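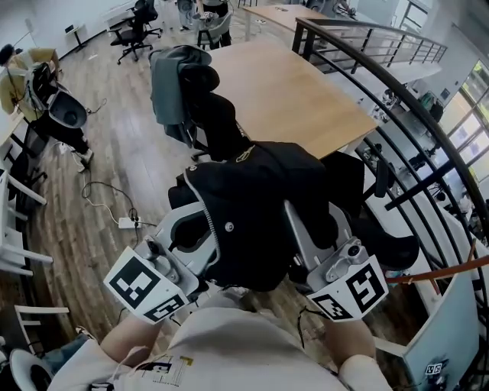 New site rules for people who record handling tasks with hand-held grippers came into force at Stultstead in September. They cover the two-storey workshop shared by Dredia and Hegazy, and they apply to staff and visitors alike.

The rules run to 20 numbered points on five pages. Most deal with ordinary matters such as floor space, cables, railings and who may be in the room while a recording is being made. The recordings are used to teach robot arms to deal with clothing, bedding and other soft goods.

Gudrun Strömberg, who led the drafting for Dredia, said the two firms had been working from separate notes until the spring. "People moved between the teams and had to ask which set applied," she said. "Now there is one set, and it is pinned up by the stairs."

Under the new text, power strips may stay on the floor only if they are outside the marked walking route. Leads that cross the route must be covered or moved before work begins. Anyone handling garments near a railing has to keep the item on the room side of the handrail, and nothing may be left hanging over it at the end of a session.

The markers on the grippers get a section of their own. Each cube is to be checked for scratches, loose faces and dirt at the start of the day — and again after any drop. A gripper with a damaged cube is taken out of use and its last recording is put aside until someone has looked at it.

Bystanders are dealt with in point 14. People who may come into view must be told beforehand and can ask for the recording to be deleted. Requests go to Florian Widmer at Hegazy, who has 20 working days to answer. Faces are to be blurred before any material leaves the building.

The firms went through 419 earlier recordings while preparing the text. In 63 of them the written log did not say which garment had been used, and the log sheet has been changed as a result. It now asks for the type of garment, its fastenings and whether it started out folded, hanging or in a heap.

Embla Haugen, who trains new operators, said the change to breaks would be noticed most. Sessions now stop after 63 minutes at the latest, where the older notes left it to each person. "The grippers are not heavy, but you are leaning forward with your arms out," she said.

A third firm, Vidar, has asked to use the same text at its own site and is expected to decide before winter. Comments from operators can be handed to Ľubica Oravec at the front desk. The first review is planned for the spring.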